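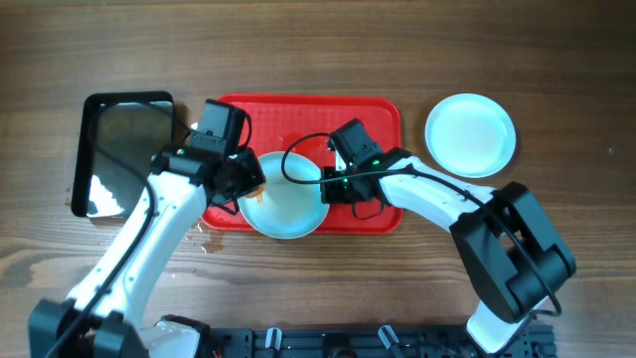

¿Puede ya una máquina fregar los platos de una casa?
Todavía le falta bastante: con un plato conocido y mucha paciencia se defiende, pero una pila llena después de comer sigue siendo cosa nuestra.

Eso me lo dijo Apinya Jitpraphai antes incluso de que yo sacara la libreta, y me hizo gracia, porque lleva tres años en Flolwood intentando que sea mentira. Quedamos un domingo (¡mi único día libre!) y acabamos hablando toda la tarde.

Le pregunté qué era lo peor. Yo esperaba que dijera los vasos, por aquello de que se rompen. Pues no. «Los cuencos», me contestó. «El borde es fino, resbala, y si queda un poco de sopa dentro te la llevas toda a la bandeja. Un niño de seis años lo inclina sin pensar y nosotros llevamos 3.576 intentos».

¿Y cuántos salieron bien? Se rió. «Depende de a quién le preguntes. Chalerm es más generoso que yo».

Chalerm Thammasiri, que estaba al lado con el café, se defendió: para él, si el cuenco llega entero, vale. Apinya quiere además que llegue limpio. Llevan discutiéndolo desde abril, y yo, que en casa friego a mano, me puse de parte de ella.

«Doblar toallas me parece más cercano», añadió él. «Reponer estantes en una tienda, también, si las cajas son siempre iguales. La grasa pegada es otra historia».

Quise saber si ella compraría uno para su cocina. «¿Hoy? Me compro un lavavajillas», dijo.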